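Display bay check, Zivcombe play bakery
Jan 18, 2026

Frame and corner posts – looked over, no complaint.
Wall panels: passed. Supplier says wipe-clean. I'll believe that in April.
Baskets: the black one hangs by its handle and hooks. Rated for 18 kg, apparently. By whom?
Toy food: "suitable for all ages" on the Sura order form. Certificate requested, still not seen.
Paper bag: fine, if replaced when torn.

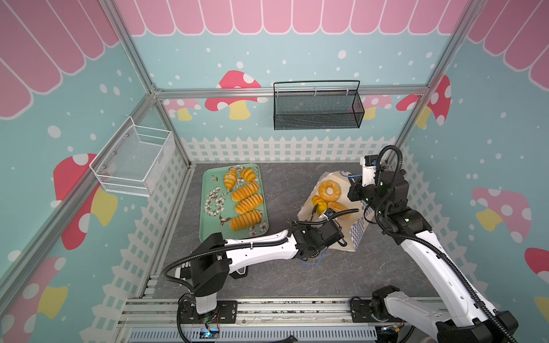

Raimonds Jankauskaitė

White basket has small screws at the corners – check them again next visit. Tray and breads stay on the floor for now. Not signed off.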